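Sorting a Mixed Bin of Small Items

Reading time: 4 minutes

This guidance sets out the procedure used by the Justormont Household Reuse Service for sorting mixed bins of small donated items. It is intended for staff and helpers at the Vekidholm and Mulcahy sorting rooms, and may also be of use to schools, playgroups and households with a container of odds and ends to put in order. It replaces the leaflet issued in January.

What is meant by a mixed bin

A mixed bin is any open container holding small items of more than one kind, none of which is longer than the bin itself. Toys, kitchen tools, brushes, balls and pieces of packaging commonly arrive together. Clothing, books and electrical goods are handled separately and should be removed at the door.

Before you begin

Place the bin on a firm surface at waist height, with good light from above. Set out four trays beside it and label them Kitchen, Toys and Play, Cleaning and Stationery, and Unidentified. Keep a bag for waste within reach. Gloves should be worn until the floor of the bin is visible throughout.

Bins should be filled to no more than one layer, with a little overlap. Where a delivery arrives in a deep sack or box, transfer it to the bin in several lots. A shallow load allows each item to be recognised before it is touched, and sharp edges are far easier to notice.

Step one: look before lifting

Spend a short while studying the contents. Identify the items that lie free of the others, and then those that lean on, cover or support something else. Bright colours draw the eye first, and sorters should make a point of looking for dark, clear and grey items as well. Clear plastic in particular is easily overlooked against a metal floor.
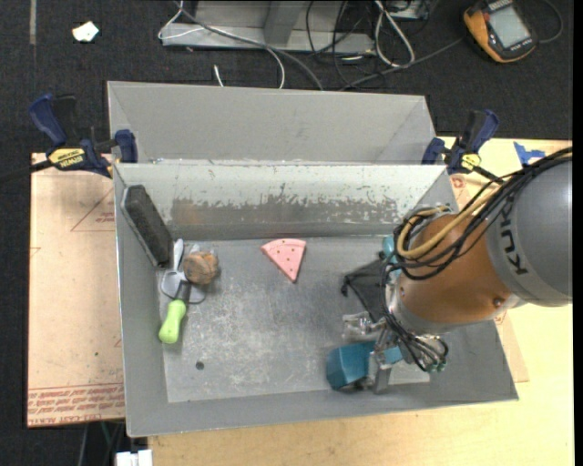 A mixed bin at the sorting stage, with the pink wedge lying near the rear wall and a cluster of items to the left.

Step two: take the free items

Begin with whatever can be lifted without disturbing its neighbours. An item such as the pink wedge may be taken early and placed with Toys and Play if it is plainly a plaything. If its purpose is not plain, it goes to Unidentified. Sorters are asked not to debate single items at the bin, as this delays the whole table.

Translucent pieces should be held up to the light and checked for cracks. Cracked pieces go directly to waste. Sound pieces which cannot be matched to a container or a set are placed in Unidentified.

Step three: work through the clusters

Clusters are taken from the top down. Where a ball is resting on utensils, lift the ball first and set it in its tray, then draw out the utensils one at a time by the handle. Do not pull a handle that disappears beneath other things, even where it is brightly coloured and close to hand. The other end may be a blade or a prong.

Long items leaning against the side of the bin should be steadied with one hand and raised with the other. Brushes and erasers both belong in Cleaning and Stationery, so it is not necessary to decide between them at this stage. Dusty items should be lifted gently and must not be knocked against the side.

Step four: check for wetness

Every item is to be checked for damp before it leaves the table. Sponges, rough-textured balls, mesh and anything with a pile or bristles will hold water for a long time without appearing to do so. Press the item on a sheet of kitchen paper. If a mark is left, the item is moved to the drying rack and the word Wetness is written on the tray slip, so that the next shift knows to look at the rack.

Step five: close the bin

When the bin is empty, wipe the floor and corners and allow them to dry. Complete the slip, initial it and place it in the front pocket of the first tray. Trays are stored on the lower shelves. A full tray should never be stacked on another full tray.

Items left in Unidentified

The Unidentified tray is reviewed once a month by Karthikeyan Sastry, who oversees both rooms. In the last review 400 items were examined, of which 200 were found a place in one of the other trays and 67 were passed to local playgroups for craft use. The remainder were recycled or discarded. Sorters should therefore feel free to use the tray whenever they are in doubt.

Questions concerning this procedure may be put to the sorting room office during opening hours. Printed copies are available on request, including in large type.

Page last reviewed 5/12/19

Comments

Maureen T.
Useful, thank you. We do this at our playgroup with two trays and it is chaos by lunchtime. Will try four.

p_hollis
Where do cookie cutters go, Kitchen or Toys? We get them in with the modelling dough all the time.

Sorting Room Office
Metal cutters go to Kitchen. Plastic cutters that arrive with modelling dough may stay with it in Toys and Play.

Deniz
The kitchen paper test is a good one. I had put away a bath brush that was soaked through at the roots and the whole drawer smelt for weeks.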